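Re: [dromus-users] Nightly sync skips files with trailing spaces in the name

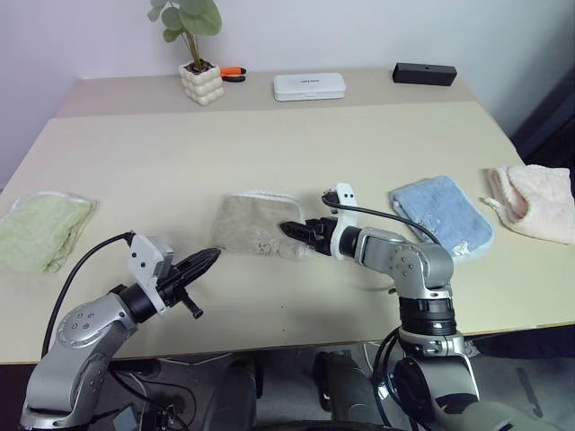

I can reproduce this on Dromus with the Lakatos backend, but not with Geden. The client is not skipping the files. It sends them, the server trims the trailing space before writing the index entry, and the next comparison finds no match for the original name. The entry is then marked as foreign and left alone.

> We moved the Ganenitz share over in January and the nightly
> run has reported 29 unmatched entries ever since. All of them
> have a space at the end of the file name. A manual sync of the
> same folder exits with status 0 and copies nothing. Is there
> a setting for this, or do we have to rename everything?

There is a setting, although the manual lists it under import options and it applies to sync as well. Put this in the share section of the config file:

name_trim = none

The default is "right", which strips spaces and tabs from the end of each name. Restart the service after the change – a reload does not pick it up.

The existing index entries will still be wrong. To rebuild them:

dromus index --drop --share ganenitz
dromus index --build --share ganenitz

The build took 40 minutes on my test share. Yours will depend mostly on the number of small files. Stop the nightly job first. If it starts during a build, it will see a partial index and upload everything again.

Two things to check before you do this. If any folder holds both "report" and "report " (with the space), the old index has merged them, and the copy on the server is whichever was written last. Compare those against the source by hand. Also, Windows clients cannot open a name that ends in a space through the normal file dialog. If people on Windows use this share, renaming is the better fix, and you can leave name_trim as it is.

The exit status is a separate problem. Unmatched entries should return 3, as they do in the nightly job. The manual command drops the code when --quiet is set. Are you running it with --quiet? If not, please post the output with -v 4, and leave the path lines in.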